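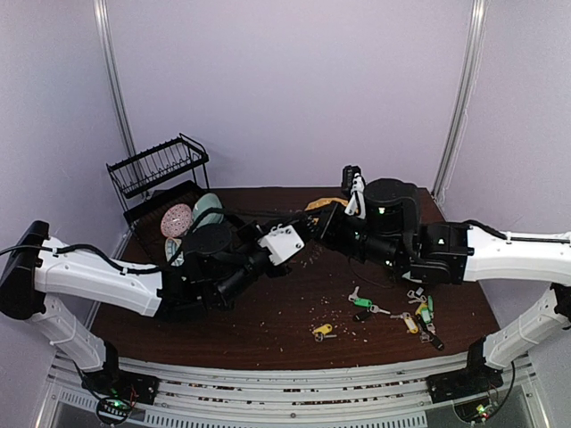

Declercqさん、こんにちは!三月分の進捗報告です。二〇二二年三月二十四日(木)時点の内容で、いつもどおりだらだら書きますので、お茶でも飲みながら読んでください。

まず共同キッチンの片づけから。Flollhamの台所、だいぶ形になってきました。前回の報告では「食器の置き場が決まらない」とさんざん愚痴を書きましたが、ようやく落ち着きつつあります。決め手は黒い金属の二段の水切りラックで、テーブルの奥の左側が定位置になりました。最初は手前に置く案もあったんですが、手前だと作業する場所がなくなるんですよね。奥に寄せたら真ん中が広く使えるようになって、それだけで気分が全然違います。

テーブルは濃い茶色の木目のままでいくことにしました。白いクロスをかけたいという声もあって、私もちょっと心が揺れたんですけど、洗濯の当番を増やすのは嫌だという意見が強くて(私もその一人です)、見送りです。壁は薄いラベンダー色。落ち着いた色で、茶色いテーブルともけっこう合うと思いませんか?

食器の棚卸しも終わりました。倉庫の箱まで全部開けて、合計204点。思っていたより多かったです!そのうち欠けやひびのあるものが11点で、これは新聞紙に包んで処分に回しました。同じ柄でそろっているお皿は7枚しかなく、来客のときはどうしても柄がばらばらになります。買い足すかどうかは四の五の言わず来期に考えます。今の予算でそこまでやると、引き出しの修理代が出ません。

その引き出しですが、Jansenに見積もりをお願いしていて、まだ返事待ちです。先週もう一度電話したところ、担当の方がお休みでした。今月中に返事がなければVendthorpeにも声をかけるつもりです。金額が出たらすぐメールします。

使い方の決まりごとは、紙一枚にまとめました。洗ったらラックへ、乾いたら棚へ、夜はラックを空にして帰る。書いてみるとそれだけなんですけど、三つ目がなかなか守られません。朝来ると前の日のお椀がそのまま、ということが今月もありました。当番表に「ラックを空にした」という欄を足したので、来月どうなるか見てみます。

お金のほうは、いただいている分の中でおさまっています。領収書はTriltumの経理用フォルダに入れてありますが、2枚だけ日付が読みにくいものがあって、お店に再発行をお願いしているところです。遅くなってすみません。

来月やりたいのは、棚のラベル貼りと、ふきんの置き場を決めること。ふきんは今、椅子の背にかけたり流しの縁にかけたりで、本当にみんなばらばらです。フックをつけるか小さなかごにするか、もしDeclercqさんのところでうまくいっているやり方があれば、ぜひ教えてください。次の報告には引き出しの見積もりも添えてお送りします。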